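3.2 Containers and the items placed in them

The second part of the study deals with open containers on a desk or work table. Closed storage (drawers, lidded boxes, cabinets) was covered in Section 3.1 and is left out here. By an open container we mean anything a person can drop an item into without first moving a lid, door or flap. Cups, trays, bowls, parts bins and pen holders all qualify. A water bottle does not, although several people in the pilot tried to count it as one.

The table used in the Miltdale room is white and 140 cm wide. Each layout drew on a common stock of household and office items, and the same item could be loose on the table in one layout and already put away in another. We kept the containers different in shape on purpose. A pen holder is narrow and upright and suggests one kind of content. A bowl is wide and suggests very little, or suggests fruit. A parts bin has a cut-down front and can be used standing or lying on its side, and the two positions were coded separately.

Participants were told to tidy the table as they would at home or at work and to stop when they thought it was done. No item was assigned a correct place. Sessions ended after 900 seconds if the participant had not stopped by then, a limit taken from Jelska. Coding followed the scheme in Dromum, with one change suggested by Reinaldo Assunção: an item leaning against a container is now coded as loose. In the earlier scheme it was coded as stored, which inflated the results for tall containers.

Figure 4 gives views from one occasion. The perforated pen holder stands in front of the yellow bin in the first. In the second, the bin is at the back right of the table. The third has pale surfaces to either side of a darker diagonal band. The fourth includes the water bottle in front of the ruffled bowl, with the red strawberry in the bowl and a green-and-white pen or marker in the holder.

Figure 4. Table layout with open containers, Miltdale.

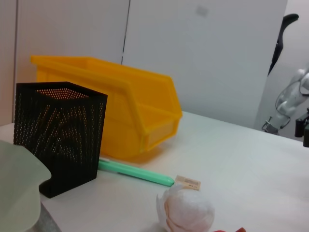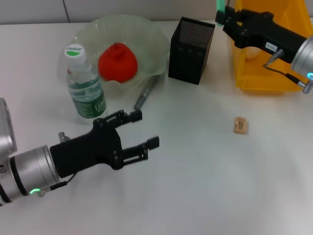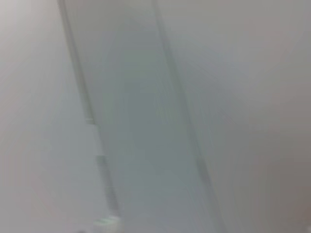
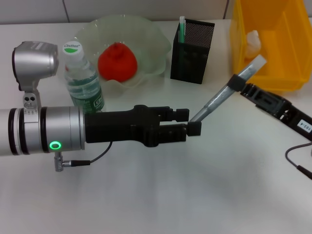

Does the nearest container decide where a small item is put?

Distance had a weak effect, and the shape of the container mattered more. Pens went into the pen holder even when it was the farthest container from where they lay, while crumpled tissue and small flat items were more often put in whatever was closest.

Of the 116 participants, 57 moved at least one container before they moved any loose item. Most of them pushed it toward the back of the table. We had expected containers to be treated as fixed, as Evangelista assumes, and the layout sheets had no column for this. It was added after the December sessions, and the earlier sheets were recoded from the session notes.

The bowl gave the least consistent results. Some participants used it for everything that did not fit elsewhere. Others took out what was in it and left it empty, and said afterward that a glass bowl did not belong on a desk. A decorative item such as the strawberry was usually left in the bowl if it started there, but was seldom put there if it started on the table. We read this as a preference for leaving a finished arrangement alone, although the number of layouts with the strawberry loose was small.

Parts bins lying on their side were set upright by most participants who used them. Those who left a bin on its side used it like a shelf and placed items in it one at a time. They also took longer, and their items were more often in line with one another at the end.

Crumpled tissue was a problem for coding. There was no trash can in the room, and participants dealt with its absence in different ways. Some asked for one. Some put the tissue in the bin with the other items and some set it at the edge of the table, apart from everything else. We coded the last case as loose, but the participant may well have considered the tissue dealt with. Section 3.4 reports the results with tissue left out.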